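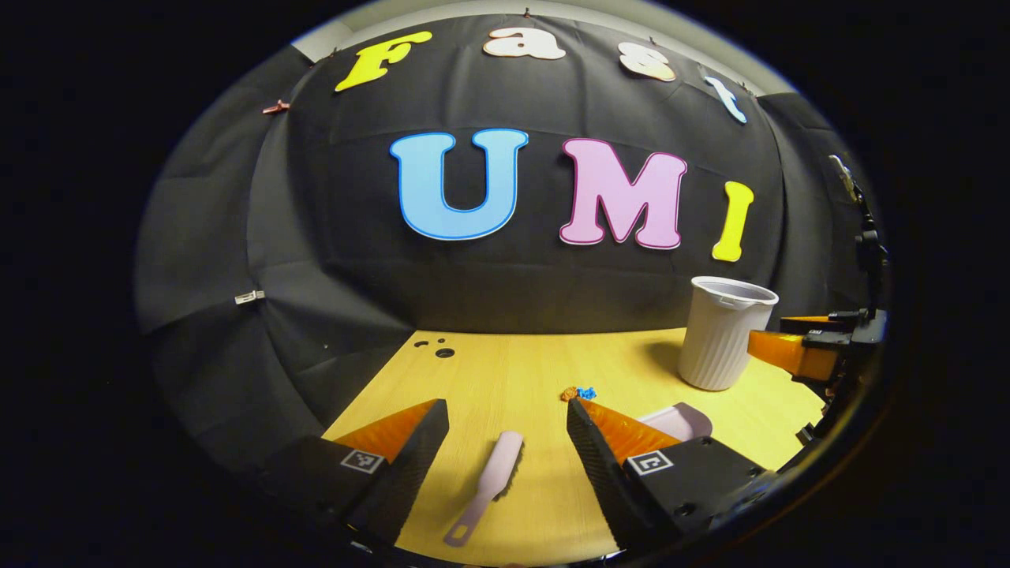 **Tülin Kaplan**
Redaktion Bürgerservice, Wevach

## Eine Frage in der Einwohnerfragestunde stellen

Der Gemeinderat von Wevach hört vor jeder Sitzung die Fragen von Einwohnern. Man muss dafür keine Partei haben und auch keinen deutschen Pass, nur den Wohnsitz in der Gemeinde.

1. Suchen Sie die Tagesordnung. Sie hängt im Rathaus am Eingang Prurkiker Straße.
2. Schreiben Sie Ihre Frage auf, höchstens 5 Sätze. Eine Frage zum Thema ist erlaubt — eine Rede nicht.
3. Geben Sie den Zettel im Ratsbüro bei Dalia Helmy ab, spätestens zwei Tage vor der Sitzung.
4. Wenn Ihr Name aufgerufen wird, stehen Sie auf und nennen zuerst Ihre Straße.

Eine Nachfrage ist möglich. Kann der Bürgermeister nicht gleich antworten, bekommen Sie die Antwort per Post. Im Juli tagt der Rat nicht.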